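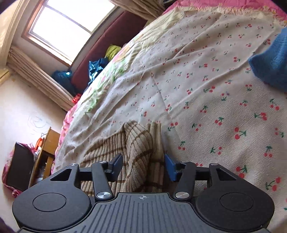 Handheld gripper project: garment folding
Speaker notes, student project session, July 28, 2018
Speakers: Otakar Danko (slides 1 to 4), Rasmus Grigaitė (slides 5 to 8)

Slide 1. Title
Give names and course. Say that questions can come during the talk, except on slide 6, which runs to time.

Slide 2. Aim
The project set out to record people folding clothes with a handheld two-jaw gripper, then train a policy on those recordings. The arm comes last. Everything up to slide 6 concerns the recordings only.
Target at the start of term was 1,000 usable episodes. We have 800. Say the number plainly and move on; the reasons are on slide 5.

Slide 3. The tool
Two jaws, driven together through a linkage, so the opening is symmetrical about the centre plate. Flat blue pads at the tips. The camera sits behind the jaws and moves with them, so the tips stay in the same part of the picture throughout an episode.
Pad choice: the first set was too soft and rolled under at the edge when pressed against a mattress. The present set is stiffer.
Pass the spare pads round. Get them back.

Slide 4. Garments and surfaces
Knitwear is the hard class. Ribbed knit bunches along the rib, and a raised fold can look like a garment edge from the gripper's viewpoint. Compare with a flat cotton shirt, where the edge is nearly always the edge.
Printed sheets: a small repeated motif, such as cherries and leaves, gives the tracker plenty of features. It loses them when the cloth creases and the motifs shift against each other. Plain sheets fail differently: too few features, slow drift.
Recordings were made in 13 homes. We did not tidy beforehand or ask for the curtains to be drawn. Bright windows are therefore in the data, and exposure changes as the tool turns towards them.
Hand over to Rasmus.

Slide 5. What was thrown out
Order of causes, largest first:
Tracking lost for longer than half a second.
Jaws closed on the sheet as well as the garment.
Operator's free hand in view and touching the cloth.
The second cause is the interesting one. On a soft bed the pads sink in before they close. Operators learned to come in at a shallower angle, and the later batches are cleaner.
If asked about relabelling: Otakar tried it on nine episodes and the labels did not agree between passes. Dropped.

Slide 6. Training
Two runs, called Ganitz and Tichý on the plots. Same network, same number of steps. Ganitz has knitwear, Tichý does not. Show the loss curves, then the grasp table. Do not read the table out.
Point to make: Tichý looks better on the curves and does worse on the arm.

Slide 7. Limits
One tool design. One grasp per episode. No sleeves turned inside out. The wrist camera cannot see the far side of a large garment, and we have no second view.

Slide 8. Next
Repeat the knitwear set in August with the wider pads. Badar module for time stamps, if it arrives. Leave the contact slide up.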